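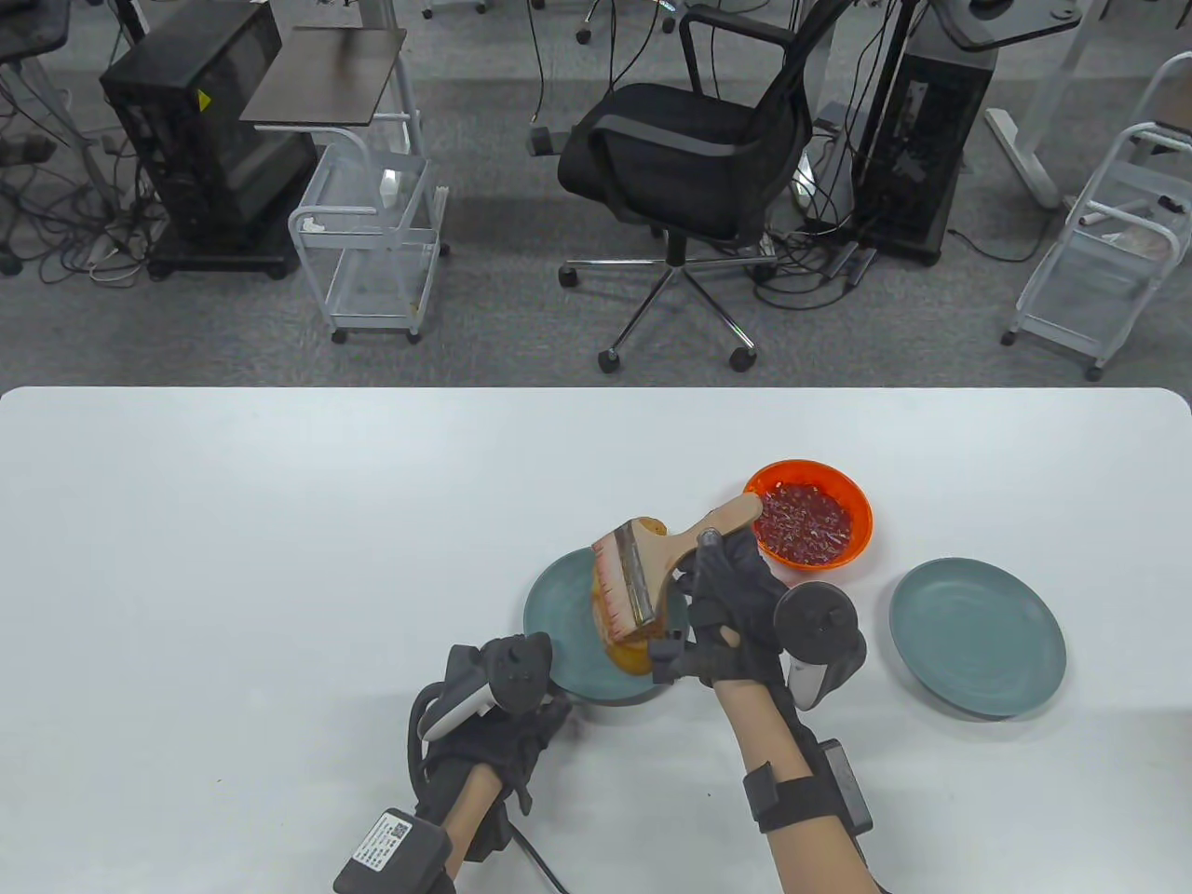 Brushing chili sauce onto flatbread at the Nurville workshop, with a controller strapped to each glove.

The shared workshop in Nurville charges 45 dollars a month for a key and a shelf. For that, members get a drill press, two 3D printers, a long room with gray carpet and fast internet. Since June, a small group of them has been using the far end of the room to build a robot that can handle food.

The robot is called Mita. It is a pair of arms on a post, put together in the evenings by people who have other jobs. The arms came as a kit from Esteves, a small supplier that sells to schools and hobbyists. The software that turns recorded hand movements into arm movements is called Rernov, and the group wrote most of it themselves.

I spent an evening there and saw very little of the robot. Most of the work right now is done by people. One member puts on black gloves, straps a tracked controller to the back of each hand and does a kitchen job on a white table. The controllers report where the hands are and how they turn, and a camera on the head records the view. Later, all of it goes into Rernov as practice material for the arms.

The job that evening was sauce. A flatbread goes on a teal plate, the sauce waits in an orange bowl, and the person brushes it on with a wide pastry brush. It is a simple thing to do in a kitchen. It is slow to do 41 times, which was the count on the group's log sheet when they stopped for a break.

The first version of the glove used tape. The tape slid when hands got warm, and a controller that slides a quarter inch ruins the whole recording. They moved to straps after that, and put the boxes that used to hang on a belt onto the wrists. The cables are still a nuisance. Everyone in the group has dragged one through a plate of food at least once.

They picked sauce because it is hard to fake. A robot can pick up a wooden block and look good doing it. Spreading something thick with a soft brush means pushing down enough to bend the bristles, and the arms have no good way to feel that yet. The group has tried a spoon, a silicone spatula and the brush. The brush gave the best coverage and the worst data.
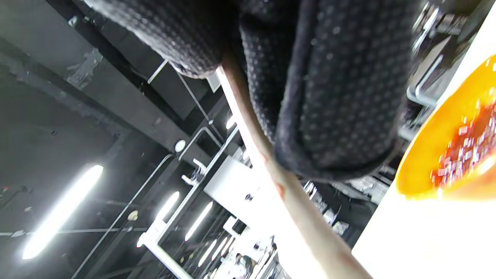 There is a second way of recording, and the members disagree about it. A person holds a gripper tool with its own camera and does the job with that, so the recording comes from the same kind of tool the arm will carry. It saves a step in the software. The trouble is the picture. A hand-held tool swings around between moves, and the camera picks up ceiling lights, sleeves and a lot of blur. One side of the group says to trim those parts out. The other side says the arms will see the same mess, so it should stay in. For now they keep everything and mark the bad stretches by hand.

Money has not been the main problem. The controllers were bought used, the tables and carts were already in the building, and the chili sauce comes from the grocery store down the street. Time is harder. An hour of recording takes longer than that to sort, and the sorting is the job people skip.

So far Mita has finished 14 full attempts at the sauce job. The group counts 2 of them as good. In the others, the brush missed the bowl, or lifted too early and left most of the bread plain. One run pushed a plate clear off the table, and the members now keep a towel on the floor when the arms are on.

The next job on the list is moving the finished bread from one plate to another without tearing it. They plan to start on that once the wrist mounts have been reprinted - the current ones crack at the screw holes - and a new set was already on the printer when I left.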